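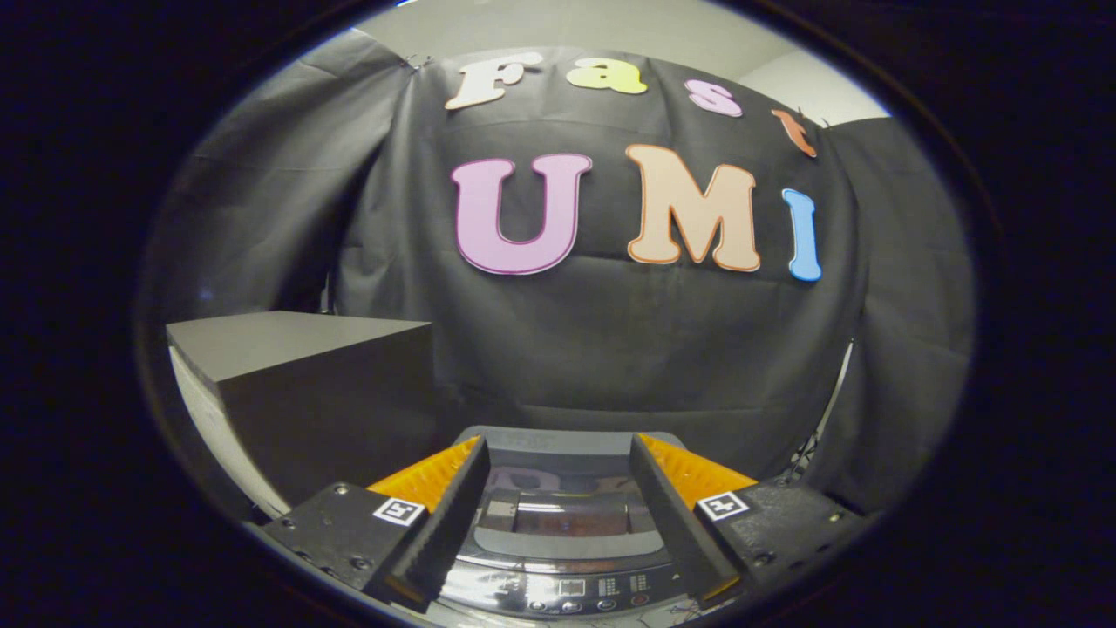

Foam letters spelling "Fast" and "UMI" on a black fabric backdrop.

The Salt Ledger (Spanish: El libro de la sal) is a Chilean-Canadian drama film written and directed by Cristóbal Montecinos. It follows a retired surveyor who returns to the northern mining town where he grew up to settle the estate of a brother he has not spoken to in decades. The film was shot in Spanish and English, with short passages in Norwegian, and was produced by Plinevel in association with the Vancouver company Wotari. It had its first public screening on 1/21/22.

Plot

Aurelio Quiroga is 72 and lives alone in a basement apartment in Burnaby, British Columbia. A letter from a notary tells him that his younger brother Hernán has died and that the two of them were still joint owners of their father's house in Wisport, a nitrate town that lost most of its people when the works closed. Aurelio has told his daughter Inés very little about the place. She offers to go with him, he refuses, and she buys a ticket anyway.

The house is occupied by Marta, who lived with Hernán for the last years of his life. She has a shop in the front room and no wish to leave. Among Hernán's papers Inés finds an account book in which he recorded the names of men who left the works, the wages they were owed, and where he thought they had gone. Aurelio's name is in it with a question mark beside it. He says the book is worthless and tries to sell his share of the house quickly to a buyer from the coast.

Inés, whose Spanish is limited, begins reading the book aloud with Marta's help. They visit several of the families listed. One of the men, a Norwegian engineer's son named Leif, is still living outside the town, and he tells Inés that her father was expected to testify at an inquiry into a collapse at the works but left for Canada the week before. Hernán gave evidence in his place and lost his job.

Aurelio does not deny the story when his daughter repeats it to him. He withdraws from the sale and signs his share over to Marta, then spends a night walking the old boundary line he surveyed as a young man. The last scene takes place in the shop, where Inés writes an address into the account book beside her father's name.

Cast

Sudheer Acharya as the notary
Elsa Lunde as Leif's wife, Solveig
Olga Paredes as Marta
Shuk-fan Tsai as Mrs. Lau, Aurelio's landlady

The parts of Aurelio and Inés were given to first-time actors found through open calls in Burnaby and Antofagasta. Montecinos had wanted the father and daughter to have no screen history that viewers might bring with them. Paredes, a stage actor for most of her career, rehearsed with both of them before shooting began.

Production

Montecinos began the script after the death of an uncle, whose belongings included a ledger of debts that none of the family could explain. Early drafts were set entirely in Chile. The Canadian scenes were added when Wotari joined the project, and Montecinos has described them as the part of the film he found hardest to write. He kept them short — they make up the opening section and one telephone call near the end.

The town of Wisport was assembled from several locations. Exteriors were filmed at two abandoned settlements in the Atacama, and the interior of the house was built in a warehouse in Antofagasta so that the walls could be moved for the longer takes. The Burnaby apartment was a real one. Filming began in April and was interrupted once when a dust storm damaged the generator truck.

The account book was made for the production and filled in by hand. It holds 2000 entries, of which 60 can be read on screen. Montecinos asked that the names be written in full, including on pages that would never be opened, and the actors were allowed to turn to any page during a take.

Language and sound

Much of the dialogue passes through translation. Inés understands more Spanish than she can speak, and Marta answers her in a simplified version of it that changes as the two women come to know each other. The subtitles mark the changes of language with colour in the Canadian release. The Chilean release uses plain white subtitles throughout.

There is no composed score. The music heard in the film comes from a radio in the shop, a church service, and a brass band rehearsing behind a wall. The sound of wind was recorded on location and is present under nearly every desert scene, dropping out only during Leif's account of the collapse.

Themes

Reviewers have generally discussed the film as a story of exile, although Aurelio's departure took place for private reasons and he is careful to let others in Canada assume otherwise. A neighbour at the start of the film calls him a refugee and he does not correct her. The distance between what he allowed people to believe and what Hernán wrote down is the main subject of the second half.

The house has also drawn comment. Its legal ownership, its sentimental value and its daily use belong to three different people, and the script gives Marta, who has the weakest claim on paper, the last word in each argument about it.

Release and reception

The film played at festivals in Canada and Chile before a limited theatrical run in both countries. Critics praised Paredes and the desert photography. Several found the middle section slow, in particular the series of visits to the families, and one Canadian reviewer wrote that the landlady's scenes promised a larger role than the film had room for.

A shorter cut was prepared for television — it removes two of the family visits and places the telephone call earlier. Montecinos approved the changes but has said that he prefers the theatrical version.

See also

Cinema of Chile
Cinema of Canada
Saltpetre works in the Atacama Desert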